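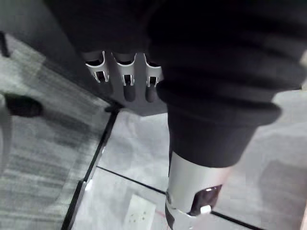

Sleeved arm of a Plokby unit over white floor panels, beside the carpet.

Bathroom Automation at Cellden: Frequently Asked Questions for Housekeeping Staff

Last updated 22 June 2024

This page answers questions received by the Carroll Residences staff office about the Plokby units at Cellden. It applies to all 19 members of the housekeeping team. Employees at other properties should refer to their own site notices.

What is being introduced?

Carroll Residences has leased two Plokby units from Genus. Each unit has two arms and is intended for light, repeated tasks in guest bathrooms, beginning with the handling of towels. The trial lasts six months. The units are not assigned to kitchens, bedrooms or corridors during this period.

Will any positions be removed?

No position in housekeeping will be removed during the trial. Contracted hours remain as they are, and any change proposed after the trial is subject to the consultation procedure in the staff handbook. Vacancies that open during the trial will be advertised in the usual way.

How does my shift change?

Room lists will show which bathrooms have a unit assigned. In those bathrooms, the attendant cleans the sink, mirror, toilet and floor as before and leaves the towels to the unit. The attendant then checks the room and signs it off. A room may not be released to a guest on the strength of the unit's report alone.

The time allowance for each apartment has not been shortened. Of the 183 apartments at Cellden, only those on the lower floors are included at present.

Who operates the units?

Attendants who have completed the operator course may start, pause and stop a unit. Other employees may only stop one. The course is held in paid time, and attendance is voluntary. An attendant who declines it will not be placed at a disadvantage in scheduling.

Why was towel work chosen first?

Staff named it in last year's workload survey as one of the most repetitive parts of the shift. It also does not require the unit to use cleaning chemicals, which remain the responsibility of trained employees.
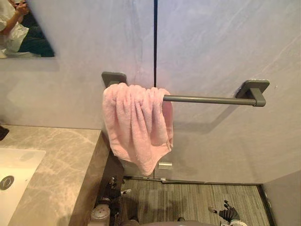 Both hands of the unit in front of the towel bar, with a pink towel over the left half of the rod.

What should I do if a towel has not been hung correctly?

Rehang it by hand and mark the room "T" on your list. Please do not run the unit a second time in order to correct it. Marked rooms are reviewed by the shift supervisor and are not counted against the attendant.

May I be in the bathroom while the unit is working?

Trained operators may. All other employees should wait outside the door until the unit is paused. Do not reach between the arms, and do not take an item from a hand that is closed. Hair and lanyards must be secured.

May I wash or remove the fabric sleeve on an arm?

No. If a sleeve is stained, torn or out of position, stop the unit and contact the maintenance desk. Sleeves must not be sent down with the linen.

Do the units have cameras?

Yes. Images are used to guide the unit and to review its work. They are not used to assess the performance of individual employees or to record attendance. Units are never to be started in an apartment while a guest is present.

Am I responsible if a unit damages a fixture?

An employee who has followed the posted instructions is not responsible for damage to mirrors, countertops, towel bars or wall panels. Complete a property report before the end of your shift and leave the damaged item in place where it is safe to do so.

Does operating a unit affect my pay?

Certified operators receive the equipment supplement for each shift on which they are assigned to a unit. The supplement appears as a separate line on the pay statement.

When will the trial be reviewed?

A review meeting will be held in October. Employees may submit written comments beforehand, with or without a name, using the box outside the linen room.

Whom do I contact?

Questions about schedules, training or this page should be addressed to Clodagh Gilmartin, Housekeeping Operations, Cellden. Faults should be reported to the maintenance desk by radio.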